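Tornton Kitchen Services, Stonberg site
Two-arm bench: monthly safety and work practice checklist
Date of check: October 27, 2023
Bench: 4
Previous check: in March, before the second arm went into use

Marks: OK / Fix / Watch

1. Base plates and bolts, both arms
OK. Torque checked with the arms powered down.

2. Stop buttons
OK. Both tested twice. Two operators on the late shift had never pressed one before today. Add it to the first-day walkthrough.

3. Cables on the bench
Fix. Cables cross the near part of the mat. Route them behind the bases and tie them down.

4. Cables on the floor
Fix. Same comment as last time. People used to stand at this bench all shift and now they walk up to it and leave again, so a loose cable on the floor matters more than it did.

5. Back shelf
Watch. Small electronics and spare cable are still stored together. Maintenance wants them within reach, operators want the space back. Agree on one bin.

6. Mat
OK. Some scuffs and a crease. Replace if the crease starts to lift.

7. Reach limits
OK. Limit set at 700 mm from the base. Floor tape is worn at one corner.

8. Staffing and duties
Watch. Sorting used to take 7 people per shift. It now takes 4, and the others moved to packing and returns. Nobody was let go, but packing has asked for a second break and the request has had no answer. Supervisor to reply in writing.

9. Training
Fix. 6 operators are signed off to clear a stopped arm. Nights has only one of them, and that person gets called off break. Train two more.

10. Pace
Watch. Operators report waiting on the arms early in the shift and being rushed by them toward the end. Pick rate is set by the Clamine scheduler and can't be changed from the bench. Ask for a slower setting during handover.

11. Noise
OK. Quieter than the old belt. Several people said they can talk while they work now.

Result: bench may stay in use. Items 3, 4 and 9 to be closed before the next check. 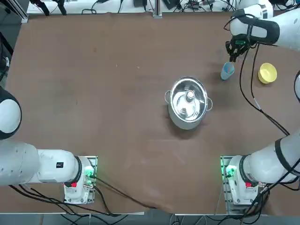 Bench 4, right gripper above the blue cup, pot and yellow bowl on the mat. See items 3 and 5.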